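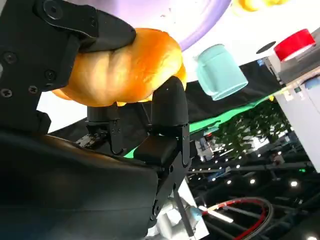
Inès Coste would like to see the method run without wrist views before she accepts the result. Her comment, posted under the preprint, is that a policy trained on close-range footage may learn the shape of its own fingers and little else.

The question goes to the core of the Bukell report, released in October. The group trained a single grasp policy for two arms on 967 recorded pick-and-place runs and tested it on 395 more, using objects that were left out of training. Grip force is set by a small network, named Fikgate, that reads finger joint angles and motor current 700 times a second. The hands have no touch sensors. 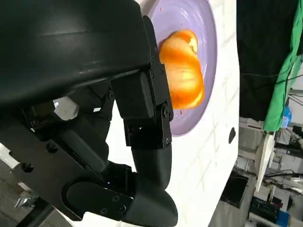

Wrist view and head view

Each image stream is encoded separately. The Gotach encoder handles the wrist cameras, where the hand itself can hide much of the target. A second encoder handles the view from the head. Fikgate receives both, then outputs a force limit for each finger. When the two streams disagree on where an object's edge lies, the limit is lowered and the fingers close more slowly. 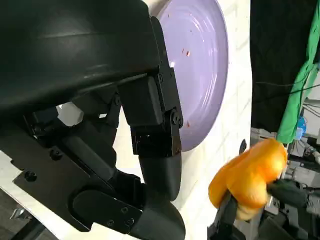

Hsu, staff writer, robotics

Training used two stages. In the first, the arms copied operator motion with the force limit fixed. In the second, the limit was released and the policy was penalized for motor current above the level needed to hold the object still. The report gives no results for the first stage alone, so the gain from the second cannot be checked.
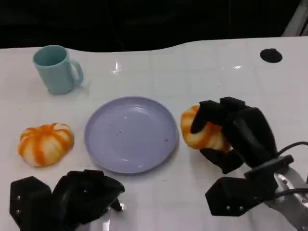

Handing the choice of arm to the policy is the less tested part of the work. No rule assigns left or right; the network scores both and the lower-scoring arm waits. With two striped toy pumpkins on either side of a plate, the right hand closed on one and the left open, the next choice depends on whether the policy finishes the current placement or starts a second grasp in parallel. The report permits both and does not say how often each occurred. Code for Fikgate is to be released with the revised paper, along with the wrist-view ablation Coste requested.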